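3. Storage places and surfaces

3.1 Where opened foods were kept

The Fernthorpe households kept opened jars and tubs in more places than the first interview suggested. When asked where they stored spreads, syrups, pickles and cooking fats, most people named a cupboard and the refrigerator. The diaries gave a different account. Over 60 days, the 25 households made 2301 entries, and many of these put an opened container on a table, a windowsill, the top of a microwave oven or an open rack. We call these places standing spots. A standing spot is any uncovered surface where an opened container was recorded at the end of one day and again at the end of the next.

Standing spots matter for two reasons. The label on most shelf-stable spreads gives one instruction for the unopened product and another for the opened one, and the second is often printed in small type near the base. People who had moved the food to a plain jar no longer had either instruction. Also, a container left in sight is used more often, so the time between opening and finishing is shorter. The two effects pull in opposite directions, and earlier work on pantry storage has tended to treat only the first.

Containers were sorted by whether a person could judge the contents without opening the lid. Clear glass and clear plastic allowed this, and white or colored tubs did not. Figure 1 shows one of each kind side by side: the color of what is in the clear jar can be read at a glance, while the white container would have to be lifted or opened. In the diaries, entries for opaque containers were more likely to leave the "amount left" box blank. Where the box was filled in, the amount was more often wrong when we compared it with the weight taken on the Susimier kitchen scale at the next visit. The error ran mostly one way. People thought they had more left than they did, and several households bought a replacement only after running out.

Figure 1. Clear and opaque containers standing on a wood-grain tabletop with a small black shelf unit.
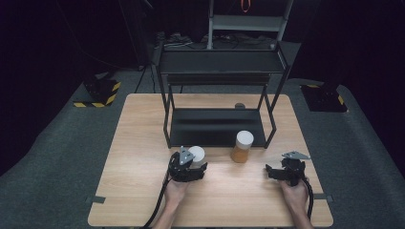

3.2 Lids and the record of opening dates

Each household was given a roll of Kivi date labels and asked to write the day of opening on one label and place it on the lid. Use of the labels was high at the start of the study and dropped after the first few weeks. It dropped faster for foods eaten daily. Butter, jam and peanut butter were often finished and replaced before the label was changed, so that a new jar stood under an old date or under no date at all. Foods used once a month or less kept their labels longest.

The lid was a poor place for the label in one respect. Households that owned several jars of the same size swapped the lids when washing up, and the dates went with them. We found this at 9 of the home visits. After the June visit we asked people to put the label on the side of the container, near the top, and to leave any printed storage instruction uncovered. No swapped dates were found after that change, although the number of labels in use had already fallen by then and the two periods can't be compared directly.

We also asked why a label had been left off. The most common answer was that the food "would be gone soon." The next was that the pen was in another room. Some households had tied a pen to the refrigerator handle, and these kept up the labels for longer than the rest. Others wrote on the container itself with a marker, which we accepted as a label in the counts.

3.3 Residue around standing spots

Residue was recorded as a separate measure, because drips and crumbs were a stated reason for moving a container back to the cupboard. Sticky foods caused most of the complaints. A jar of syrup or jam leaves a ring when its base is not wiped, and the ring collects dust and crumbs. Several people used a saucer or a folded paper towel under such jars. One household kept them all on a Wumo tray that could be carried to the sink and rinsed.

At each visit the standing spots were checked by eye, before any container was moved and again after. The checker gave the surface one of three grades: clear, marked or sticky. A surface was graded sticky only by touch, with a dry finger in a thin glove. The grade of marked was given when something could be seen on the surface but not felt. This middle grade caused the most disagreement between checkers, and the disagreement was much greater for wood and wood-patterned surfaces than for plain ones.

Figure 2. Part of a pale wood tabletop with strong grain.

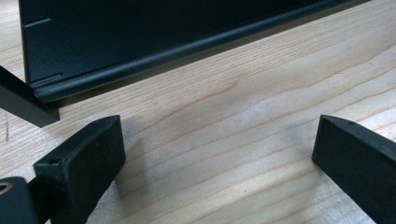

The grade of marked depends on contrast, and a stain that is plain to see on a white counter may be missed on a patterned one. Tea, soy sauce and dark jam all dry to shades of brown. On a tabletop like the one in Figure 2, the brownish streaks through the center of the grain are close to those shades, and a thin smear lying along a streak would be hard to pick out. The small dark mark toward the left stands out because the wood around it is pale. Bright light makes the task harder again where it washes out the surface.

For this reason we added a wipe test. A damp white cloth was passed once over the surface and then looked at under the same lamp in every home. Color on the cloth was taken as residue, and a mark that stayed on the table was taken as part of the surface or as old damage. The wipe test moved a number of surfaces out of the marked grade in both directions. Old scratches and burns had been graded as residue, and faint films of oil had been graded as clear.

The grades reported in Section 4 are those given after the wipe test. Grades from the first round of visits, made before the test was added, are left out of the comparison between open and closed storage – they are used only to describe where containers stood.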